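The Trurlow Standard

The inspector came to Trurlow in November with a paper copy of the handling rules, fourth edition, and a pencil. The rules ran to 735 clauses. She had written 4 of them herself and had voted against a good many more.

The site at Trurlow handled linen for the Skerotitz hotels. Its grippers had been taught by hand: an operator held the tool, opened it over the bench, closed it on the cloth and set the cloth down again, 1,000 times for each kind of item. Clause 212 said the bench had to be clear before each run. Clause 213 said the pads had to be whole. Clause 214 said that any departure from 212 or 213 had to be written down at the time, in words, by the person holding the tool.

She asked for the log. The operator gave her the book and brought up the record on the Urkulon terminal beside it.

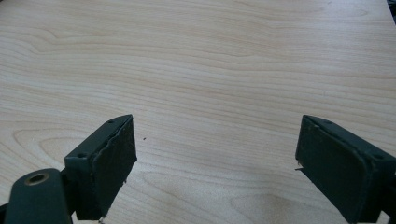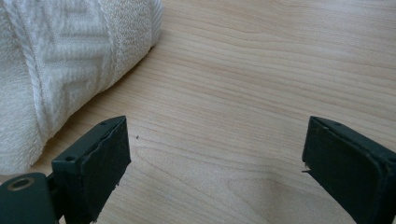
"Pads," she said.

"Entered. Left pad frayed, still gripping. Replacement set on order from Lüthi."

"And the speck on the wood?"

The operator turned a page. The entry read: one dark speck on bench, right of left finger, not removed, does not move when blown on. The inspector read it twice. The clause did not define a speck. An earlier draft had, at a length of 2 pages, and the definition had been struck out in the last hour of a long meeting. She had been glad at the time.

"Why was it not removed?"

"I could not tell whether it was dirt or part of the bench. The rule says clear the bench. It does not say mend it."

She made a mark in the margin of clause 212. Then she asked how long the run had continued with the left pad in that state, and the operator gave her the start and stop times without looking them up, and she checked them against the book. They agreed to the minute.

Under Findings she wrote that the pads were to be changed before the next run and that the log was in order. Under Remarks, a box she generally left empty, she wrote that clause 212 needed a definition. She signed the sheet, tore off the lower copy and asked to see the next bench.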